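4.3 Configurar la tarea de clasificación por recipientes en Plerine
Esta sección parte de una celda ya calibrada (sección 3) y del nodo de cámara de muñeca publicando imágenes.

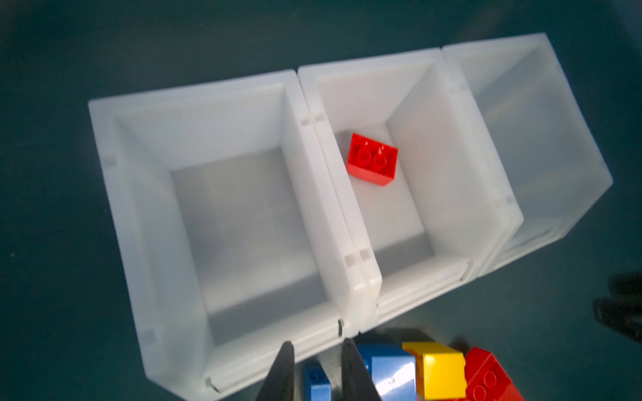 Llegamos a la parte más agradecida de toda la puesta en marcha: a partir de aquí el planificador deja de moverse entre puntos fijos y empieza a decidir por su cuenta qué pieza coger y dónde soltarla. Conviene ir con calma la primera vez - luego se repite en unos minutos.

Definir los recipientes

1. Abra el panel Escena y pulse Añadir recipiente. Cree una entrada por cada recipiente y asígneles los nombres izq, centro y der, siempre vistos desde la cámara de muñeca.
2. Lleve el brazo a la pose de observación y pulse Capturar. Plerine propone un contorno para cada borde superior.
3. Si dos recipientes se tocan, revise la línea de unión. El detector suele fundir los dos bordes en uno solo; arrastre el contorno hasta separarlos.
4. Guarde la escena. El archivo escena.yaml queda en la carpeta del proyecto.

Nota: los plásticos translúcidos engañan bastante al segmentador, sobre todo con luz lateral. Suba la exposición a 12 ms y active Filtro de brillos. ¡La diferencia es enorme!

Asignar colores a destinos

5. En la pestaña Reglas, elija la clase ladrillo y añada una regla por color: rojo a centro, azul a izq, amarillo a der.
6. Marque Contar piezas ya colocadas si quiere que el planificador tenga en cuenta lo que haya dentro de un recipiente al empezar. Con la casilla desmarcada, todo lo que esté dentro de un contorno se ignora.
7. Fije el umbral de confianza en 900 (la escala va de 0 a 1,000). Por debajo de ese valor la pieza se vuelve a observar desde otro ángulo antes de intentar el agarre.

Probar el plan en seco

8. Pulse Simular. La vista 3D muestra la trayectoria completa, incluida la aproximación de los dedos, y es una delicia ver cómo cambia el orden al mover una pieza.
9. Compruebe que la altura de paso sobre los bordes sea de 40 mm como mínimo.
10. Si la simulación termina sin avisos, seleccione Ejecutar a velocidad reducida.

PRECAUCIÓN: no introduzca las manos en la zona de trabajo mientras el indicador de estado esté en verde. Pausar detiene el plan, pero no corta la alimentación de los motores.

Piezas agrupadas

Cuando varias piezas están muy juntas, el módulo Ding calcula primero qué agarre deja más espacio a los dedos y empieza por ahí. Si aparece el aviso SIN_HOLGURA, active Empuje previo. El brazo separará el grupo con un dedo y volverá a capturar la imagen. Esta función la escribió Chunhua Tan para la versión de marzo y sigue siendo mi favorita de todo el paquete.

Nota: Empuje previo no está disponible con el controlador Brirnari en modo posición. Cambie antes a modo impedancia (véase 2.6).

Siguiente: 4.4 Registro de episodios y exportación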